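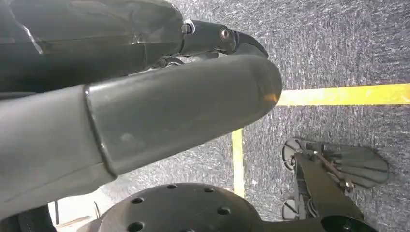 *Wrist view, gripper fingers over the taped floor area.*

**From:** Indira Chacko
**To:** cell-planning list
**Date:** May 20, 2021
**Subject:** Re: Gripper spares and the second arm, budget lines

Venkatesh wrote:

> I have the draft sheet from Horkside open and three lines don't add up for me. First, the spares line covers complete grippers only, no finger sets. Second, the service contract starts at delivery, but the arm will sit in its crate until the floor is ready. Third, is the wrist camera part of the arm quote or do we buy it separately? I would like to send this upstairs without a second round.
>
> Also, do we need to budget for new flooring, or does the carpet stay?
>
> Venkatesh Kulkarni

Taking these in order.

1. Spares. Agreed, the line is wrong. Fingers wear, the gripper body mostly doesn't. The gray finger in the picture has faint scuffs on it already, and the black segment above it is lightly scuffed too. None of that calls for replacement. I would change the line to one complete gripper and 6 finger sets. Urrutia sells the sets individually with a lead time of 20 working days, so we should hold stock from the start. Please ask whether the pivot bolts come with the set. On the last order they did not, and we lost a week to it.

2. Service contract. Horkside will move the start date to commissioning if we ask before the order is signed. They did this for the Lallov line in February. The limit is 90 days after delivery, after which the clock runs regardless. Put the request in the cover letter, because their order form has no field for it.

3. Camera. Separate. The arm quote includes the mount and the cable, and the camera comes from Tetava. Check the cable length against the new base position before ordering. One spare camera is enough for two arms.

On the floor: the carpet stays for this phase. The yellow tape is adequate for marking positions and costs next to nothing, so charge it to consumables. If the second arm goes on a fixed pedestal we will need to cut the carpet back and anchor into the slab, and that belongs in the facilities budget. I don't want it on the equipment sheet where it will get amortized with the arm.

Two things missing from the draft:

- Installation labor. I have it at 8 person-days, including the safety check. The draft has it at zero.
- Storage for the finger sets. A labeled cabinet is fine, but it needs a cost code or it will not be bought.

I have left the contingency line alone. If someone upstairs wants it cut, take it from the training line first, as we can run the operator sessions in house.

Send me the revised sheet before it goes up and I will check the totals against the quotes. The Urrutia quote in the shared folder is the old one. The current one has "rev C" in the file name.

Indira Chacko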